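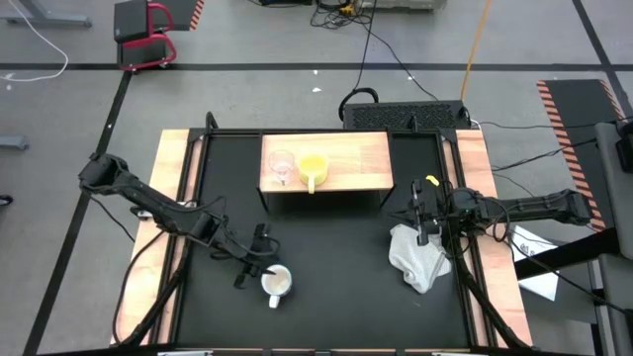

4. What the Second Arm Cost Us

Figure 2. The two-arm station during a table-clearing task. The left gripper is open beside a white mug; the right is over the towel. The wine glass and the yellow mug are on the shelf at the back.

4.1 The budget as written

The original equipment plan for the project fit on one page, and we were proud of that. It listed two arms, two grippers, a table, and a line called "other," which we set at 10 percent of the total. Readers who have bought robots before may wish to stop here and enjoy the moment.

The plan was drawn up by Seema Sachdeva in July and approved on 2020-08-22 with no changes and one spelling correction. We had quotes from Flenance and Dakdale. Dakdale was cheaper per arm. Flenance was cheaper per arm that arrived with a power supply, a mounting plate and cables long enough to reach the computer. We bought from Flenance, after first spending two weeks being pleased with the Dakdale price.

4.2 The budget as spent

The arms came in slightly under their line. Everything else came in over it. Cables were the worst offender by count, with 204 separate cable and connector purchases over the life of the project, most of them small enough to go on a card and escape the monthly review. We found them only when we added up the card statements for this paper. Their total was $3,741, a figure that appears nowhere in the plan.

Furniture was the next surprise. A station needs a stiff frame, a dark work surface and enough border to bolt an arm to, and the catalog prices for such tables assume a factory is paying. We priced one from Kordestani and then built our own. The shelf in Figure 2 is a board on legs. It has needed no service contract and remains the only item on the station for which this can be said.

Floor space had no line at all. We had budgeted for the tabletop, but a station also takes up the floor on every side of it, including room for cable runs, a cart, matting and a person with a hex key. Anyone planning a row of these should measure the room first and then order the tables. We did it in the other order.

4.3 Things the robot handles

Mugs, glasses and towels are cheap, so we left them out of the plan. Cheap is fine, but they still have to be the same ones every time. When we ran short of a certain mug and bought a near match, the new handle was thicker and a week of trials had to be set aside. We now buy household objects in lots of 10 and store the spares in a locked cabinet, which visitors find funnier than we do.

Towels are a separate problem. They change with washing, and a towel late in its life folds differently from a new one. We suggest treating them as consumables with a replacement date, like filters.

4.4 Service and spares

Stumier offered us a yearly service plan that we turned down as too expensive. We then paid for two gripper repairs at the walk-up rate, which together cost more than the plan. For a two-arm station we would now budget one spare gripper on the shelf from the first day, and we would ask for the repair turnaround in writing before signing. The spare costs money while it sits there. An idle station costs a graduate student's patience as well, and there was no line for that either.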